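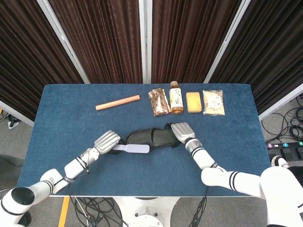
Print this page | E-mail this page

Stedum Investor Claims: Frequently Asked Questions

What is this page for?
It answers common questions from people who lent money to Stedum through its loan note scheme. The claims process is run by Rendo, the firm appointed to handle repayments.

Who can make a claim?
Anyone who bought a Stedum loan note in their own name, or jointly with another person. There are 2,911 notes on the register. If you bought through an adviser you can still claim, but we need the adviser's name and a copy of the invoice or receipt.

I was told my money would pay for warehouse stock. Was it?
The court is still dealing with this question and we cannot comment on it. The accounts we have been given so far are incomplete.

How much will I get back?
We do not know yet. Claims of £1,000 or less will be paid in one instalment. Larger claims will be paid in stages as assets are sold, including the lease on the Grevgate office.

What do I need to send?
Form 2, a copy of your note, and a bank statement showing the payment. Please do not send originals. If you have lost your note, fill in section 13 of the form instead.

Someone rang me and offered to speed up my claim for a fee. Should I pay?
No. We do not charge for claims and we will never ask for your card details or PIN. Write down the caller's number and tell us.

I also put money into Nutsugah. Is that covered?
No. Nutsugah was a separate company with different directors. Its creditors have their own claims process.

The note holder has died. Can the family claim?
Yes. The executor should fill in the form and enclose a copy of the grant of probate.

When is the deadline?
Forms must reach us by 5pm on the last working day of December. Late claims may be considered but will be paid after the others.

Who do I speak to?
Ildikó Hegyi deals with new claims. Kheri Nzioka deals with changes of address and bank details. Complaints go to Chantelle Pretorius, in writing please.

This site uses cookies to remember your settings. Accept | Manage cookies

Contact us | Privacy | © Rendo. All rights reserved. | Back to top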